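Zino Replacement Finger Set, Revision 4
For the Poler tabletop gripper

Home / Spare parts / Fingers and pads / Zino finger set

In stock. Sold as a pair. Hex key not included, although you surely own eleven of them.

What this part fixes

Owners of the Poler gripper will know the fault even if they never gave it a name. The gripper goes down to pick something up, closes, reports a good grip and carries on through the rest of its job with great confidence and nothing in its hand. At the other end it opens its fingers, sets down a helping of air and logs the task as complete.

We called it the phantom grip. Our support inbox called it other things.

The cause was dull. On revision 3 fingers, the mounting screw could back out a little at a time. Once the finger had some play in it, the two tips met at a slight angle and pushed against each other early. The controller felt resistance and took that to mean an object. A loose finger could also sag, so that one tip touched the shelf before the other and dragged along it. If your shelf has picked up scratches it didn't have when you bought the arm, check the screws before you blame the cat.

The worse case is a finger coming off. It's a small part and it doesn't fall far, but it can fall while the gripper is holding something made of glass. We had reports of this from Tănase kitchen rigs and took it seriously enough to stop selling revision 3 in March.

What changed

The screw hole now has a metal insert, and the screw has a locking patch. The base of the finger is keyed to the bracket, so it can't be fitted crooked, even by someone in a hurry. The black finish is the same as before. It will scuff, and scuffs do no harm.

We ran the new pair through 700 open-and-close cycles with the screw set on purpose to half its normal tightness. The play at the tip did not grow. We then did it again because the first result made us suspicious.

Is yours affected?

Look at the inside of the finger base for a batch number. Anything from 101 to 151 is revision 3 and should be swapped. If the number has worn off, treat it as revision 3. If there's no number and never was, you have somebody else's fingers, and we wish you well.

Until the new set arrives:

Do not lift glass, hot liquids or anything you'd have to explain to another person.
Check both screws before each run.
Keep your hands out from under the gripper while it is powered.
Turn off automatic retry in the Rarnosex control app. With a loose finger, retry means doing the wrong thing harder.

Fitting

Power down and unplug the arm. The pause button is not a power switch, whatever the forum says. Take out the old screws and throw them away, since they lack the locking patch. Seat each new finger until the key drops into its slot, then tighten the screw until it stops. Plug in, run the open-and-close check with nothing between the fingers, and confirm that the app reports "no object." If it reports an object, take both fingers off and seat them again.

Price and exchange

Free to anyone with an affected batch. Send us a picture of the number and we'll ship a pair. You don't need to return the old ones, and please don't pass them on to a friend.

Photos from the wrist camera
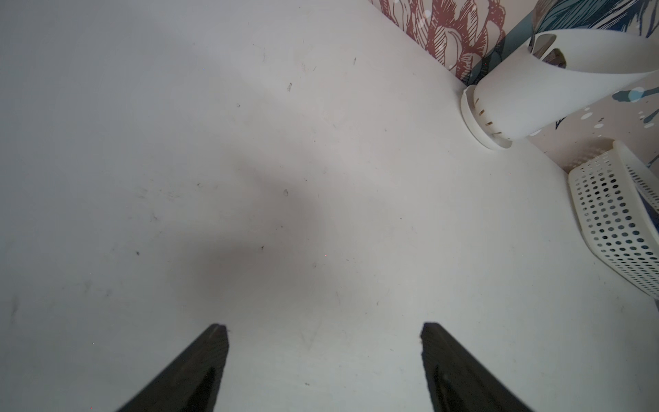
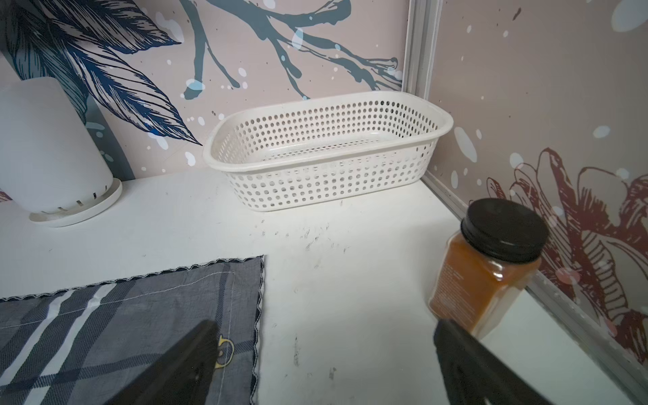
Both views: black gripper fingers over a white surface, with a perforated white basket against the patterned wallpaper.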